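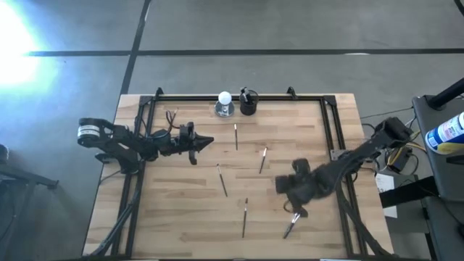 Workshop and Garage

How to oil a butcher-block worktop

A butcher-block top is made from strips of solid wood glued side by side. It will take years of use if it is oiled properly, and most of the trouble people have with them comes from putting on too much oil at once. This guide covers a bare or previously oiled top. If yours has been varnished, the varnish has to come off first.

You will need:
Sandpaper in 120 and 180 grit
A sanding block
Lint-free cotton cloths
Hardwax or Danish oil
A vacuum cleaner with a brush head
Rubber gloves
A pencil

I used Suleck worktop oil on mine. Imon make a similar one that dries a little darker. Read the tin for drying times, as they differ.

Step 1. Clear and clean the top

Take off everything that will come off. Wipe the surface with a cloth wrung out in warm water and a drop of washing-up liquid, then again with plain water. Leave it overnight. Sanding damp wood clogs the paper and raises the grain.

Scribble lightly across the whole top in pencil before you start sanding. When the marks have gone, you have covered everything.
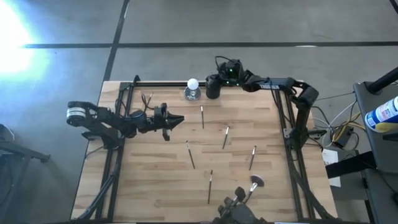

Step 2. Sand with the grain

Start with 120 grit and work along the length of the strips. Don't press hard. Old glue shows up as shiny patches which oil won't get into, so keep going until those are dull. Ring marks from mugs usually come out at this stage. Black marks left by wet metal may not, and it is better to live with a faint one than to sand a hollow.

Change to 180 grit and go over it all again. Round the sharp edges very slightly with two or three passes. Vacuum the top, then wipe it with a dry cloth.

Step 3. Put on the first coat

Stir the oil, don't shake it. Pour a small pool on the wood and spread it with a folded cloth, again along the grain. Wait 20 minutes, then wipe off all the oil still sitting on the surface. It should feel barely greasy.

Do the underside as well if you can reach it. A top sealed on one face only can cup.

Write the date and the coat number on a bit of masking tape and stick it to the tin. It sounds fussy, but with gaps between coats it is easy to lose track.
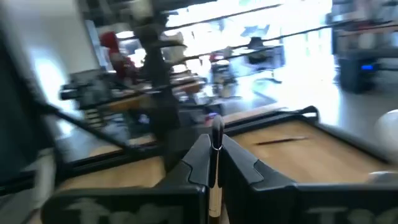 Leave the first coat until it is dry to the touch, which on mine took until the following evening. Rub it down lightly with used 180 paper, dust off and repeat. Three coats is enough for a workbench. For a kitchen I would do four.

Oily cloths can catch fire by themselves if left in a heap. Lay them flat outside to dry before they go in the bin.

Keep water off the top for a week.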